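The Ferry Money

Ita Hennessy had the tin open before Liam got his coat off.

"Count it."

"You counted it."

"Count it again."

So he did. 1265. Same as last night. Same as April. The boat at Sullis wanted 2838 and the man selling it, Ruairí Flanagan, wanted it by four o'clock or he'd let it go to somebody from Bruvham.

"Where's Ciarán?"

"Out back. Sulking."

He wasn't sulking. Liam found his brother on the step with a letter, folded small. Rain coming in sideways. Neither of them moved.

"It's from Da's old crew," Ciarán said. "Oskari Tuominen. Remember him?"

Big hands. Fish knife. Sang in the kitchen once, badly, till their mother threw a towel.

"He says Da lent him money. Says he's been meaning to."

"How much?"

Ciarán gave him the letter. Liam read it, then read the bottom part agian. 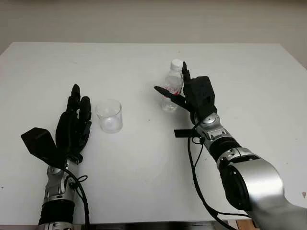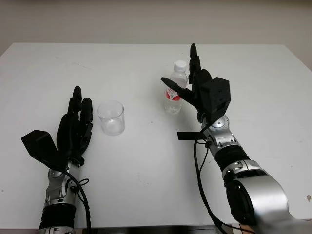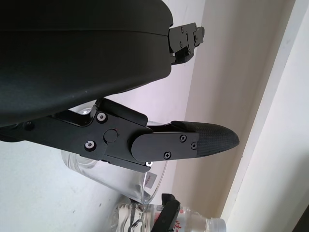

Not enough. Almost 50 short, even with the tin. Liam laughed, couldn't help it. Ten years that man had carried it, and 50 short.

"Ruairí won't budge," Ciarán said.

"He might."

"He won't. He's a Flanagan."

Inside, a drawer banged. Then Ita, in the doorway, holding their father's watch by the strap. The good one. She'd had it in with the tea towels all this time.

"Ó Dálaigh's shuts at three," she said. "Go on."

"Ita, no."

"It doesn't even keep time. Go on, the pair of you."

They ran. Down past the chapel, past the Jomgate sign with the letters gone, Ciarán ahead like always, the watch banging in Liam's pocket. Clock over the bank said twenty to. Or it was stopped, it was stopped half the time. No way to know. Liam's chest was on fire and his left shoe had come untied and he didnt stop.

The light was still on at Ó Dálaigh's. A hand was reaching up to turn the sign.

"Wait!" Ciarán shouted.

The hand waited.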